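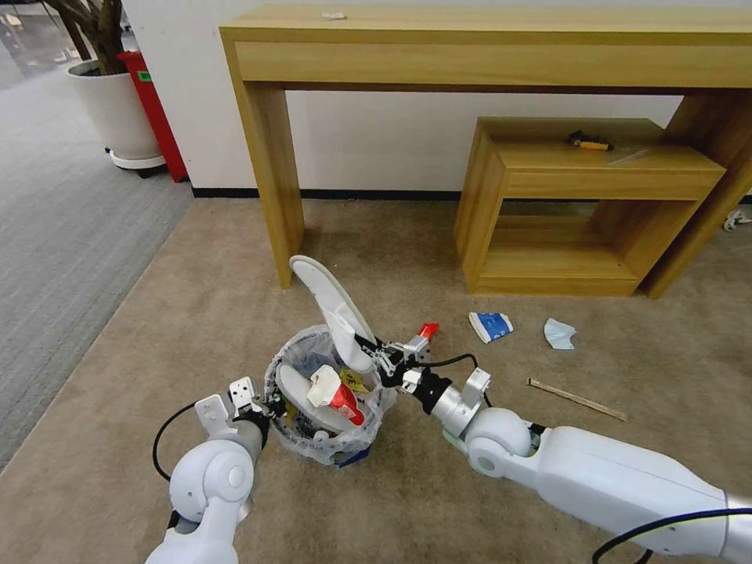

Presupuesto para un robot de dos brazos en limpieza de oficina: ¿lo firmaríais?

gritholm_mant
Buenas. Llevo el mantenimiento de una oficina de dos plantas y me han pasado una oferta de Pralledham para un robot de dos brazos que recoge residuos del suelo y los echa a la papelera. El alquiler son 1980 euros al mes, más 2676 de puesta en marcha. Dirección está encantada. Yo, bastante menos. ¿Alguien lo ha presupuestado en serio?

tornillo_flojo
¿1980 al mes por recoger vasos de papel? Pide que te digan por escrito cuántas piezas recoge por hora y con qué porcentaje de fallos. A mí Lebrun me mandó un folleto precioso y ni una cifra.

Dirk Timmermans
No compares solo con el sueldo de limpieza, que es la cuenta que hace todo el mundo. El robot no friega, no cambia la bolsa y no quita el polvo. Sigues pagando la contrata y encima esto. Los números salen si tienes muchas salas iguales, y dos plantas no son muchas.

sguillot
Discrepo en parte. Un vaso arrugado, una mascarilla y un palito fino tirados en la moqueta son tres agarres muy distintos, y que una misma pinza pueda con todo tiene su valor. Yo pediría una prueba de 30 días en vuestra oficina, con vuestra basura.

tornillo_flojo
Que pueda con todo está por ver. El palito pegado a la moqueta es lo que yo pondría en la prueba, el primero. Y un plástico transparente, a ver si lo distingue.

gritholm_mant
Lo de la prueba lo he pedido. Me contestan que sí, pero cobrando igual la puesta en marcha – me parece de risa.

Dirk Timmermans
Pues que te la descuenten si firmas y te la devuelvan si no. Mira también quién paga las pinzas de repuesto y los cables. En la oferta que vi de Prarkolier iban aparte, en letra pequeña.

sguillot
Eso sí te lo compro. Y el plazo de reparación, que sin robot de sustitución estás pagando por un mueble. Sandrine

gritholm_mant
Repuestos: «según tarifa vigente», sin adjuntar la tarifa. La pido hoy y de momento no firmo. En diciembre se revisa el presupuesto y, si para entonces no hay datos de fallos, lo quito de la lista.

tornillo_flojo
Cuelga la tarifa cuando la tengas, anda.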